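Clastthorpe Technical Institute
Handling and Automation, Unit 6: Good practice with hand-held grippers
Notes by Nadhirah Sutanto

Read these notes before the February practical. They cover the house rules for recording tasks with the hand-held gripper. The rules for the fixed arms are in Unit 4 and are not repeated.

6.1 Before you start

Put on a hair cap and tuck all loose hair under it. Glasses may stay on. Sleeves should fit close at the wrist.

Check both finger pads for tears and grit. Wipe the pattern with a dry cloth only. Close the fingers once with nothing between them and look at the seam. If the pads don't meet along their length, tag the tool and take another from the Sirker cabinet. 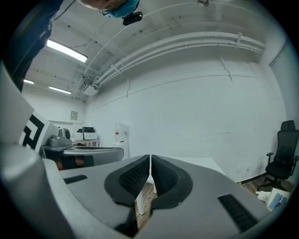

Figure 6.1. Finger pads closed, seen from behind the jaws.

Keep the vent slots in the housing clear of tape, labels and your palm. Calibration boards stay flat against their support and are not written on.

Floor tape marks the edge of a work zone. Bags and coats go outside it.

6.2 Session limits

One operator may record no more than 36 takes before a break. A full set is 100 takes. A set with fewer than 88 usable takes is repeated from the start, and the partial set is kept in the Harahap folder with a note of the reason. Last year's groups logged 1,693 takes between them, and most of the rejected ones came from two faults: a covered marker and a dropped grip.

6.3 Holding and approach
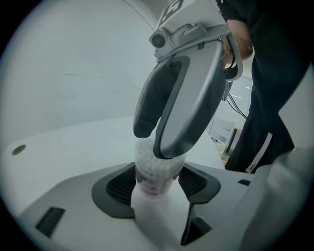
Approach speed is the rule students break most often. Slow down a hand's width from the object and keep that speed until the fingers have closed. Hold the tool by its handle and keep your other hand out of the work area. The marker on top of the housing must stay in view of the room cameras, so don't reach over it. Light, open containers need extra care. With a plastic cup full of cotton swabs, a fingertip can touch the swab heads before it touches the wall of the cup, and a take in which the contents are disturbed is marked as a fault. Pick your contact points on the cup before you move in.

6.4 Logging

Write the take number, object and result straight after each take. Use the Wulden codes on the back page. Don't delete a bad take. Mark it F and go on.

Reading for next time: Unit 7, sections 1 and 2.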